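How Germs Travel, and How a Town Slows Them Down
A page for young readers from the Jundham Public Health Office

Everybody catches a cold now and then. You sneeze, your nose runs, and a few days later you feel well again. Colds and many other illnesses are caused by germs. Germs are living things and particles so small that you need a microscope to see them. Many kinds do us no harm at all, but some can make us ill when they get inside the body.

This page explains how germs pass between people and what a public health office does when an illness begins to spread.

How do germs get from one person to another?

Germs have no legs and no wings, so they must be carried. Some travel through the air in tiny drops when a person coughs or sneezes. Others are left on door handles, taps and toys, and are picked up by the next hand that touches them. A few live in food that has not been cooked or stored properly. Some are carried by insects, such as certain mosquitoes in warm countries.

Germs on your fingers cannot usually get through healthy skin. They get in when you rub your eyes, touch your nose or put your fingers in your mouth.

Hands and the things they touch

Hands are busy all day long. They hold pencils, tools, cups and other hands. Tables are touched very often too, and so they should be wiped regularly. 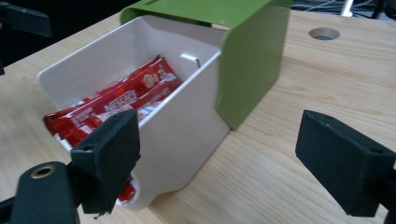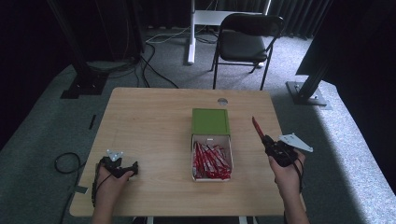 How should I wash my hands?

Wet your hands under clean running water and add soap. Rub your palms together, then the backs of your hands, then between your fingers and around your thumbs. Keep rubbing for 20 seconds. Rinse well and dry your hands on a clean towel – damp hands pass on germs more easily than dry ones.

Wash your hands before eating, after using the toilet, after blowing your nose and after touching animals.

What does a public health office do?

A doctor looks after one patient at a time. A public health office looks after the health of a whole town. When doctors find certain illnesses, they must report them to the office. Staff then ask where the patient has been and who may have been close by. This work is called contact tracing.

One February, four children at Terer Primary School came down with the same stomach illness. The school telephoned our office at once. Our health officer, Mr Győző Lengyel, visited the school and spoke to the kitchen staff, the teachers and the families. The classrooms were cleaned, and the children who were ill stayed at home until they had been well for two full days. By the end of the month there were no new cases.

Is a patient's name made public?

No. The office may tell people that an illness is in the town, so that they can take care. It does not tell them who is ill. Health information is private, and this rule applies to children as well as to adults.

Words to know

Infectious: able to pass an illness on to others.
Outbreak: more cases of an illness than is usual in one place.
Symptom: a sign that you may be ill, such as a fever or a cough.

If you feel unwell at school, tell a teacher. At home, tell the adult who looks after you.

Text by Norbert Magyar, Schools Section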